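Re: [grallau-users] Grasp order and the Usari planner

On Jun 18, 2023, a list member wrote:
> Does picking thin things first really help? We saw no gain.

It did for us, I'm glad to say – over 134 runs, roughly 80 fewer regrasps than with random order.
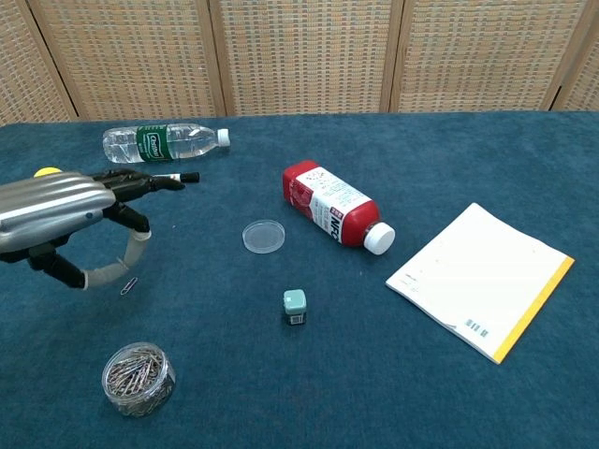

Grip width is what the planner sorts on, so a marker pen pinched in the fingers scores very differently from a bottle lying on its side, and a lone paper clip comes lowest of all.

Do try it with both hands in play, though I'd keep the cloth plain. 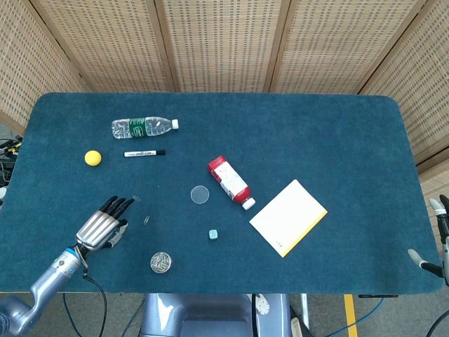
Settings we used

Usari planner, Trulico weights, retry limit 2.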